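Week 4 handout - Wear, tear and what a surface remembers

Last time I went on too long about rust, so I owe you the other half: abrasion. Rust is chemistry. Abrasion is just one thing rubbing on another, over and over, and I find it far more fun to look at!

Start with the Sullgate steps, which I've dragged most of you past already. The stone dips in the middle of every tread, and the dip sits a bit to the right going up, where the handrail is. Leopold Aigner measured 58 of them one wet November and found the bottom steps had lost the most. His guess was grit carried in on shoes, and I think he's right (ask me after class, I have opinions about grit).

Now for the words you need. Two-body wear is when a hard, rough surface scrapes a softer one directly. Three-body wear is when loose bits get trapped between them and roll or drag. Sandpaper is the first kind, sand in your bike chain is the second. Most real objects get both, so don't panic if you can't pick one on the worksheet.
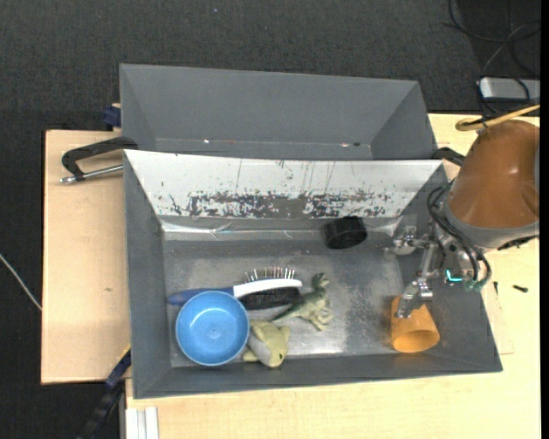

Fig. 3. Gray bin with a light back panel. The scuffing is heaviest across the lower half, with thin vertical scratches above it.

Height matters, then, and so does direction. When you sketch a worn surface, put in an arrow for the way the scratches run before you do any shading. I forget this myself and always regret it.

Reading for next time is Domenica Thaler's chapter on coins, pages 210 to 223. She sorted 1,497 worn pennies by hand, and 393 of them were so smooth she had to go by weight. Skip the bit on polishing unless you're keen - we'll do that with the Pilura samples in week six.

Bring a key you've used for years, and a newer one if you can find it.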